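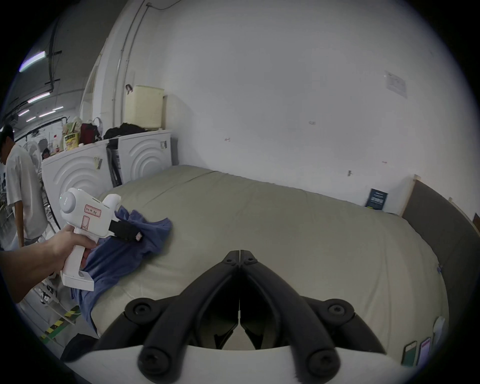

Ticket 3566 – Fitted cover won't stay on mattress, corners ride up
Category: Bedding and soft furnishings
Product: Grelton mattress cover, double
Status: Waiting for customer support

Hello, me again (sorry). I've started a fresh ticket as the old one, 562, got closed while I was still waiting for a tape measure to turn up. I'll put everything in one place this time so you don't have to go digging.

The problem: I bought the Grelton cover in January to go on the Kettler mattress. It goes on all right, looks lovely for a bit, and then by morning the two corners at the back have crept up and the whole thing has gone slack. After that it never lies flat. I've had it off and on more times than I care to think about.

What I've tried so far:

Turned it round so the label was at the foot. Same thing, only now I couldn't find the label.

Washed it at 40 and put it back on slightly damp, which was your suggestion on the old ticket. It did go on tighter! I was really pleased with that for one night, and then the back left corner let go again.

Pulled the mattress out, did the back corners first and then the front ones. This was the best of the lot – it held for five nights, and I nearly wrote in to tell you to close the ticket.

Bought a set of those elastic straps with clips from the shop in Noltby. They hold, but I can feel them through the cover and they ping off if I sit down too hard, so I've gone off them.

Your last message asked what it looks like along the wall, and whether it's wrinkled all over or just in places.

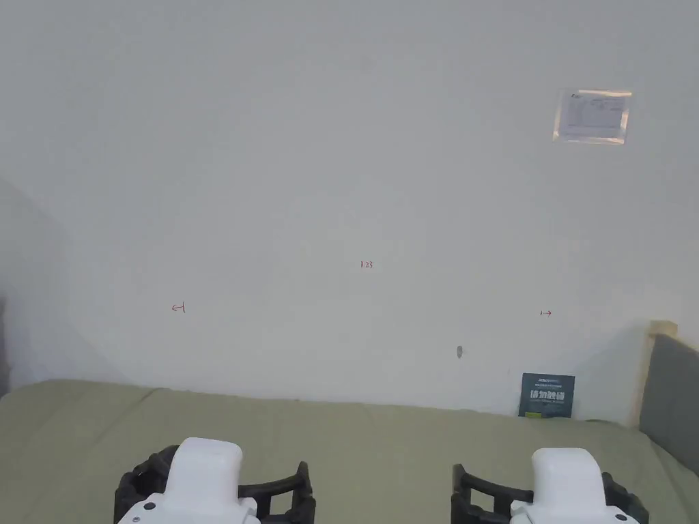
Attachment 1: cover along the back edge, by the wall

It's mostly gentle folds, a bit more towards the left and the back. From the middle it doesn't look too bad, I know, and my sister thinks I'm being fussy. But it's the corners that bother me, and once they've lifted there's nothing to pull against.

Some other things you asked for. The mattress is deeper than I thought, it's 27 cm with the topper on and the packet for the cover says "up to 25". I'd honestly have said it was less until I measured it. Is 2 cm enough to matter? If it is then fair enough, I'd just like to know before I buy another one. The topper is a Prenoma and it's on the squashy side, so maybe it counts for less once somebody's lying on it? I tried it without the topper for two nights and it was better, but I wasn't!

I don't use a tumble dryer for it, before you ask. It goes over the airer and takes all day.

The second thing, which I should probably have put on its own ticket, is folding. The room is where the laundry gets done as well, so the bed is where all the clothes get sorted, and every time I drag a pile across it the cover comes with it. 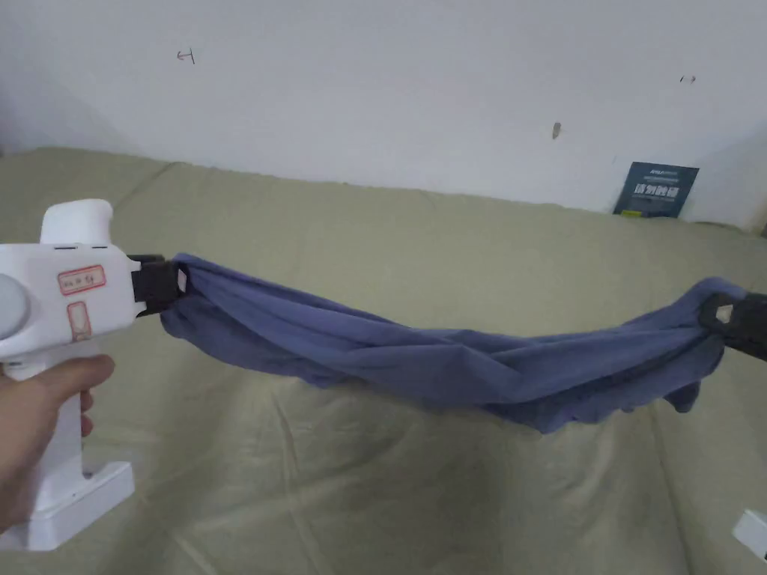

Ticket last updated: January, 16:40

So what I'd like to know is:

Do you do the same cover in a deeper size, and does it come in the same green? I can't see one on the website but the search isn't great.

If I send this one back, do I need the cardboard insert? I've still got the bag but the insert went out with the recycling.

Would a deeper one just be baggy if I ever got rid of the topper?

I'm happy to swap it and pay the difference if there is one. I don't want a refund particularly, I like the fabric and it's been fine in the wash. I've left the cover on as it is for now, straps off, in case you want me to measure anything else. Email is better than phone for me, and any time after four is fine.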